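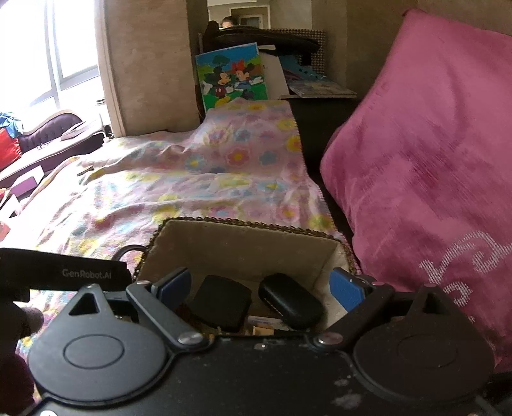
星期一,晚上十一点多,表格还开着。

今天本来打算早睡的,结果吃完饭又坐回来改采购单,一改就改到现在。Dramska 这个项目六月要把设备定下来,Wellamness 那边只给了一个总数,怎么拆让我自己看着办。听起来很自由对吧?其实就是把头疼的部分全留给我了!

先记一下今天的进展。手持夹爪原来写的是 6 套,我下午改成了四套,晚上又改回 6 套。改少的时候觉得自己特别会过日子,后来想到总有一套在充电、一套在等配件,四套根本转不开。Trukden 的报价单倒是来了,附件一页接一页,线材、收纳箱、绑带全都单列,看得我眼睛发花。里面有一项运费加保险是 1603 块,我盯着看了半天,怎么会有这么具体的一个数,又不好意思为了零头去砍价。明天还是问一句吧,问问又不要钱。

存储卡我决定多买。以前吃过亏,录到一半满了,大家干坐着等拷贝,那种尴尬我不想再来一次(硬盘也是,便宜的那款我已经从表里删了,别再手滑加回去)。
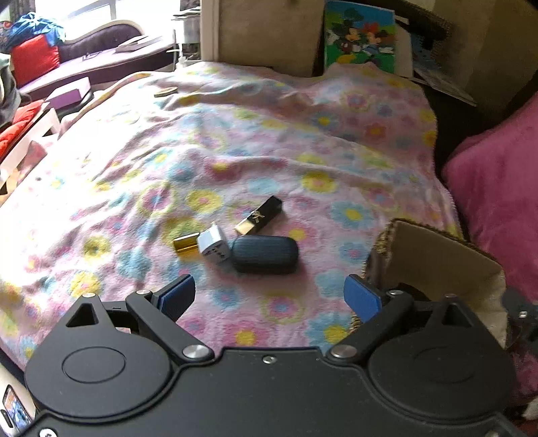 指垫要不要单独留一笔钱,我跟自己吵了一下午。按 Trukden 的算法,指垫算耗材,坏了再补;可是补货要等,等的那几天人工照样要付。我们要夹的又都是床上、桌上这种家里的小东西,大小差得远,像毯子上那支带金圈的黑色口红,跟旁边那个深蓝色椭圆硬壳盒,粗细完全是两回事,再加一个带插孔的白色转换插头,有棱有角的,对指垫的要求都不一样。所以我最后写了 30 对备用,备注栏里老老实实写了“易损”,谁要砍这一行先来找我。

物品这一栏反而最省。大家家里翻一翻就有一堆,我只留了一点买杂物的钱,顺便写上“空瓶、旧盒子优先”。上次有人建议统一采购全新的道具,我没同意,太整齐了不像过日子的样子。

还有场地。本来想租个样板间,看了价钱立刻关掉网页。真实的卧室、客厅光线会变,东西也堆得乱,我觉得这恰恰值钱,省下来的可以挪去多约几户人家。不过约人家里要留交通费和误工的补贴,这笔之前漏了,今晚补上,表格最下面那个数字马上就变红了,唉。 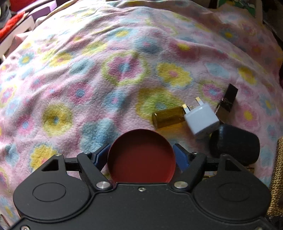
那到底是买还是租?先租一个月,用得顺手再把租金抵进货款,合同里要写清楚怎么抵。

Zupan 愿意这样做,只是押金偏高,而且押金得占着账上的现金,月底还要付别的款。我把两种方案各做了一张表,租的那张看着舒服,买的那张一年算下来更便宜,两张都没填完。机械臂那一行先空着,今年能不能上都难说,我宁可先把手持的这批用明白,别到时候大件买回来罩着布落灰。

维修也得想。报价里写保修 23 个月,为什么不是两年整啊?我拿红笔圈了,跟运费一起问。另外要问的:螺丝和小轴能不能单买,寄修期间给不给替换机,发票能不能分两张开。

茶凉了,不写了。明早先给 Zupan 回电话,再去打印店把表打成大张的,小字我真的看不动了。

读者留言

胖橘不睡:押金可以谈分期的!我们单位去年租设备就是分两次付,你试试看。

山药粥:备用指垫支持多买,我们当初抠这一项,后来天天催货。

二楼阳台:23 个月我也见过,多半是从出厂日开始算,记得问清楚起算时间。

作者回复 二楼阳台:哎呀这个我完全没想到,已经抄在单子上了,谢谢!

小满路过:租的那张表填完能发出来看看吗?正在写类似的预算,写得想哭。

联系作者 | 版权所有,转载请先留言 | 返回顶部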